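Asunto: Re: borrador de norma para tareas con prendas

La lista de Jondholm escribió:
> El apartado 4 fija 600 episodios por tarea, pero no define
> el estado inicial de la prenda. ¿Vale cualquiera?

No. Propongo tomar la redacción de Flovunus: prenda oscura sobre fondo claro, extendida o arrugada, y el estado anotado antes de cerrar las pinzas.

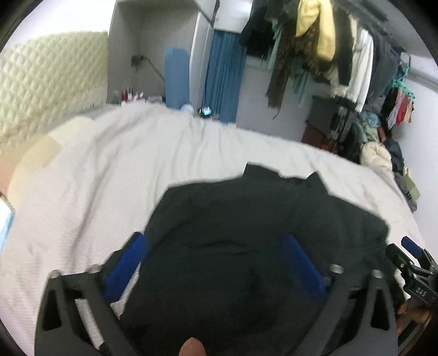

El estado se registra por episodio, no por sesión. Con 300 episodios por estado se cubre el total del apartado 4.

En Rutbridge piden además separar las prendas acolchadas de las lisas. Estoy de acuerdo.

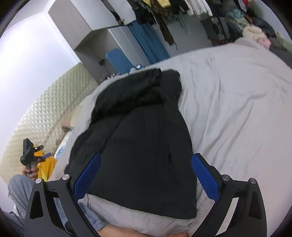

Queda abierto el umbral de aceptación. Sorrentino aplica el 85 % por estado; yo lo dejaría igual en el anexo B.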